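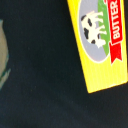

Orla Cronin wrote to me after last week's lecture that she didn't see why we bother with a wrist view at all, when the overhead camera already tells the policy where everything on the cloth is. It's a fair thing to ask, and several of you nodded when I read it out, so I'm going to spend most of these notes on it before we get back to the loss function (I know, I promised the loss function!).

Search the course pages Go

Week 5. Imitation from two views: what the wrist sees

Start with the butter box. From overhead it is a small yellow patch, and a small yellow patch is plenty for deciding which way to send the arm. Once the gripper is close, though, the questions change. Now the policy wants to know the angle of the long side, because the fingers have to close across the short one, and a few degrees of error there means a corner gets pushed and the box turns away from you. Up close the printing helps too. A cow lying sideways and the word BUTTER running up the ribbon carry a lot of information about rotation, even when part of the box is outside the view and the overall outline can't be trusted.

In the Nadden experiments we trained the same network three ways: overhead only, wrist only, and both together. Each got the same 139 demonstrations and each was tested on 100 grasps, with the objects placed again between tries. Overhead only failed 29 times, and when Mohcine El Sherbiny and I sat down with the recordings (a long afternoon, that was) most of the failures came in the last stretch, after a perfectly good approach. Wrist only had the opposite trouble and would sometimes wander off over bare cloth with nothing in sight to steer by. The combined policy did best of the three, and I'll put the full table up with the slides.

One caution about the cloth. A dark, plain background makes a yellow box very easy to find, and a network will happily learn "go to the bright thing" and look clever doing it. Please don't read too much into a good score until you've tried another surface. Muted objects on the same cloth are a much better test, and they are where I'd look first if your results seem too good.

For the exercise, take the Jerus set, which has 1,032 wrist frames from the May sessions, and train the small encoder twice, once with random crops and once without. Before you run anything, write down which one you expect to cope better with an object that is only partly in view, and why. I'd like to see the guess even if it turns out wrong. Mine was wrong the first time.

Reading: Gallagher notes, sections on camera placement and action chunks. Skip the appendix unless you enjoy that sort of thing, in which case come and talk to me, I'd be delighted.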